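Why does my iced tea go cloudy? A home brewing project
Food Studies, second year project report
Thursday, October 8, 2026

I picked this topic for a slightly silly reason. All last summer I was making iced tea at home in Rurndale, and half the time it came out lovely and clear, and the other half it looked like dishwater. Same kettle, same tap, same box of tea! So when we were told to choose an everyday food question for our project, I already had one waiting.

The cloudiness has a proper name, tea cream, and it happens when the tannins and the caffeine stick together as the tea cools. I'd read that much before I started. What I wanted to know was whether the way you brew it at home makes any difference you can see with your own eyes, without lab kit.

I used two black teas, the everyday Mollari bags and a loose leaf from Després (quite a bit dearer, and I was hoping it would lose). Each tea was brewed hot and then brewed cold, and each of those was done at two strengths. That made 8 batches. The hot ones had four minutes in just-boiled water, and the cold ones sat overnight in the fridge. I tasted everything the next day and held each glass over a page of printed text to see how well I could read through it. Not the most scientific method in the world, but it's cheap and it worked better than I expected. 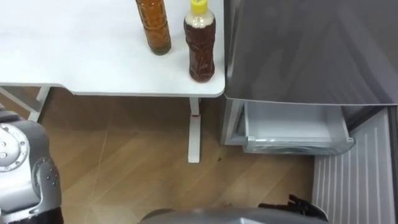
Does putting hot tea straight in the fridge make it cloudy?

Fast chilling made it worse in my batches, mainly the strong ones. When I let the same brew cool on the side first and only then chilled it, I could read most of the page through the glass.

The cold brews were the big surprise for me. All of them stayed clear, even at double strength, and they tasted softer and a bit sweeter, though I hadn't put any sugar in. The Després was really nice this way, almost like dried apricots. The Mollari was fine but a bit flat, and I ended up adding lemon to finish it off. Lemon makes tea paler, by the way, so I kept it well away from anything I was still scoring.

I also did a small online survey on how people make theirs, and got 569 replies, which is far more than I thought anyone would bother to send. Most people brew hot and then add ice. Lots of them said they'd noticed the cloudiness and thought the tea had gone off. A few swore by a pinch of bicarbonate of soda, so I tried it in a spare jug. It did look clearer, but it tasted faintly of soap and I poured it down the sink.

There are things I'd change. I only used Rurndale tap water, which is very hard and leaves a skin on a normal cup of tea as well, so I can't say how much of my result is down to the water. I did buy a bottle of Granico spring water to compare, then drank it on the bus home. I'd also get somebody else to do the tasting, as I always knew which glass was which and I'd clearly gone off the Mollari by the end.

For now I'm making mine cold, one spoonful of leaf to a big mug of water, lid on, left overnight and strained before breakfast.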